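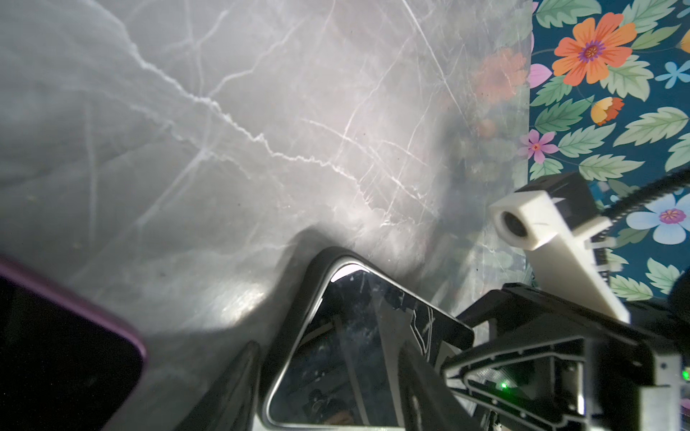

Dusari (workbench)

Dusari is a two-armed robot bench built by Ctibor Holub and Marcela Brabec in a shared workshop in Jirton. It is used for practice in handling small flat objects, mainly smartphones.

Construction

The arms stand side by side on an aluminum rail at the near edge of a marble-patterned tabletop. Panels of floral wallpaper, set in a frame of aluminum extrusions, close off three sides and the top. Holub cut the extrusions from a 310 cm length left over from an earlier project, Flarnier. Each arm ends in a black gripper. The camera mounts are 3D-printed in white -- the first set, printed in April, cracked at the screw holes and was replaced. Cables are held to the arms with zip ties.

Use

In the phone task, the arms work on handsets lying face up on the table. Peter Zeman, who wrote the control software, set the closing speed of the grippers at 65 percent after early trials pushed the phones out of reach.
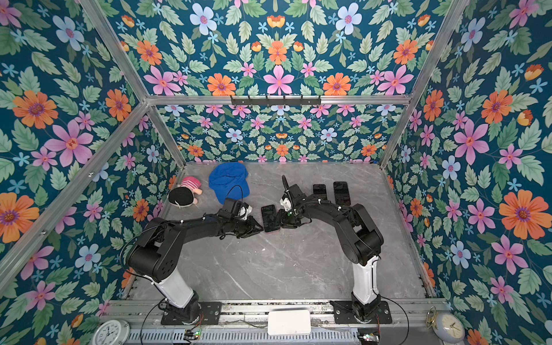

The Dusari bench during the phone task, with both grippers at work near the middle of the table.

Later changes

The glossy tabletop reflects the wallpaper, and Brabec has tested 8 lamp positions to cut down on glare. A matte top is planned. The rail has not been changed since the first build.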